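Rarville put its permit desk online, and the calls dropped

By the Hadier staff
October
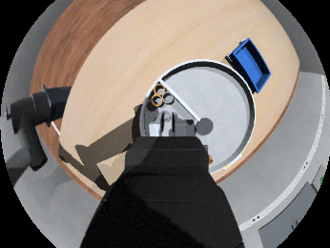
The town of Rarville used to take building permit requests on paper, at one counter, until noon. Now most arrive through Tokari, a web form and tracking tool run by a team of seven at the town office. We spoke with the project's lead on a Friday morning.

"The old site had a permits page, but it went to a 404," she said. "People assumed we'd closed the program."

Her first job was reading the paper files. There were 3,732 of them, and many had been sent back over the same missing item – the parcel number. The new form looks it up from the street address.

"I wanted to start with a map. The counter staff told me to start with the parcel number, and they were right."

Tokari opened first in the Ulloa district, where 113 households used it during the trial. Several asked for a way to save a half-finished form, and that was added before the rest of town got access.

Paper is still accepted. She said she has no plans to end it.

"Some contractors have done it that way for thirty years. They bring it in, we type it up."

Next on her list are fence permits, which follow different rules on corner lots. She would not give a date.

Comments (3)

dmk: Used it for my deck. Saving works, uploading photos is slow.

Ulloa resident: Can renters file or only owners?

porchlight: Please do dog licenses next.

Recent
Who answers the town's email?
Bus times by text message
Reading a town budget, part two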